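Open day at Flomer, or how I spent an afternoon watching a robot lose its grip

I've been meaning to write this up since April and the notes have been sitting under a coffee cup, so apologies if the order is a bit off. A few of you asked how the Flomer open day went after I mentioned it in the comments. Short version: good sandwiches, terrible parking, and the thing everybody had come to see went wrong in front of us all.

Flomer is out past the ring road, in one of those long low units with a tile warehouse on one side and a gym called Vellness on the other (spelt like that, yes, I checked). They write the software that tells robot arms how to handle household things. They don't build the arms. Those come from Anghel, and the grippers come from Henier, which will matter in a minute because there was quite a lot of polite discussion about whose fault everything was.

We were a group of 12, a mixed bag. A couple of students, two people from a removals company, a retired fitter who asked better questions than anyone, and me with my notebook. Our guide was Holger Engebretsen, very tall, very cheerful, and the sort of person who tells you about the failures before you've got your coat off. I liked him straight away.

The first stop was the simulation room, which is really just desks and big screens and a smell of warm computer. Everything the arms do is tried there first, in made-up kitchens and living rooms with made-up furniture, seen from the robot's own point of view. The job they've been chewing on for most of the year is picking up flat things. Trays, chopping boards, framed pictures. It sounds like nothing! But a framed picture lying on its back is a horrible object for two fingers. It's wider than the hand can open, there's nothing sticking up to hold, and the only way in is at the edge. Holger had us all try it with one finger and thumb on a picture off his office wall and I couldn't do it without scraping the table.
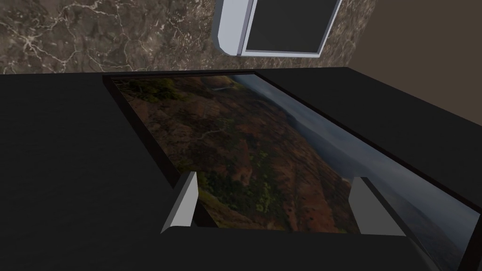
So the plan is to creep up to the edge, get one finger a little way under, tilt, and then close. On the screens it went nicely, over and over. I watched it for ages. You do start rooting for it. The retired fitter wanted to know how the computer decides how slippery a tabletop is, and Holger pulled a face and said, "We tell it, and sometimes we tell it wrong." He'd clearly had that conversation before.

Then we went through to the workshop for the real one. There's a line painted on the floor and a waist-high barrier, and we were told to stay behind both, and a young woman in a Flomer fleece stood with her hand near the stop button the whole time. An Anghel arm, Henier fingers, a table with a framed print of some boats on it. Safety glasses on.

First go, perfect. Finger under, tilt, close, lift, down again. Polite clapping.

Second go, the finger didn't get under. It pressed down on the edge of the frame instead, and the frame slid, and the arm followed it. And kept following it. I'd assumed it would notice and give up, but as far as the arm was concerned it was still in the middle of the job, so it went on pushing the boats across the table until the corner went over the side and the whole lot tipped onto the floor. The glass went everywhere — a really impressive noise, and one bit skittered under the barrier and stopped near my shoe. The fleece woman hit the button and the arm stopped dead with its fingers pointing at an empty patch of table.

They were good about it, I have to say. We were walked back to the canteen, the floor was swept, and it was 30 minutes before we were let in again. They could have skipped the rest and given us cake. Holger came and explained it with a tray and a beer mat, and I'll try to get it right.

The arm is supposed to give up if it has moved too far without the object tilting. That limit was there. But it had been set in the simulator, where the pretend table was grippier than the real one and the frame hardly slid, so it had been left very generous. Also, the Henier fingers had been changed that morning and the new pads were a touch thicker, which put the tip too high to slip under. Either on its own, he reckoned, and we'd have seen a dull failed attempt and moved on.

The fitter asked why the barrier didn't go down to the floor. There was a bit of a silence. Holger wrote it on his hand.

What they changed while we ate: the limit was cut right down, the print was swapped for one with plastic in place of glass, and we were moved back by 2 metres. They ran it 5 more times. It managed three, and on the other two it pushed, stopped, and backed off with nothing broken. The removals people were more taken with those two than with the ones that worked, and so was I.

If you fancy going, the next one is in the autumn and you book through their site. Take the bus, the car park is shared with the gym and fills up by lunchtime. Wear proper shoes too. I had canvas ones on and thought about that bit of glass all the way home.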